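Skonbridge Robotics Club
Session notes: teaching the arm to clear a plate

These notes are for members working on the plate task for the August open day. You need a working arm, the grey grid mat, the green plate and the fruit box. Allow 60 minutes for a first attempt. Work in pairs, one person on the controls and one on the stop button.

1. Set up the mat
Lay the grid mat flat and tape the corners. The white lines should run square to the base of the arm. If the mat has been moved, run the mat check in the Vatar menu before anything else.

2. Check the wrist camera
Open the camera window and wipe the lens with the dry cloth. Switch off automatic exposure. Bienvenido Tiongson has written the settings on the card inside the lid of the control box, so copy those and leave the other values alone.

3. Place the plate and fruit
Put the plate within reach and arrange the fruit close together. Vary the layout between runs. Some runs should have fruit hanging over the rim, as the arm has to cope with that on the day.

4. Drive to the start position
Use slow mode. Bring the gripper down beside the fruit you want, with the fingers clear of everything else. Look at the camera window as well as the arm itself. In the view below the target is the apple, and the tip of the banana is the thing to watch, as it lies nearly against the apple on the gripper's side. 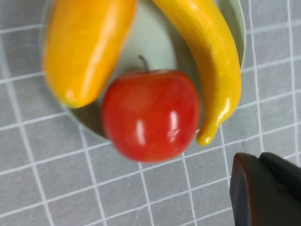
5. Record the run
Press record, wait 2 seconds, then make the pick. Close the fingers gently and lift straight up before moving sideways. If you knock another piece of fruit, stop and mark the run as failed. Do not delete it.

6. Save and label
Name the run with your initials and the fruit picked. Copy it to the Grernwood folder on the shared drive. The folder held 1,939 runs at the last check and we want 2,511 before training starts.

Problems with the arm go to Yakubu Igwe. Leave it switched off until he has looked at it.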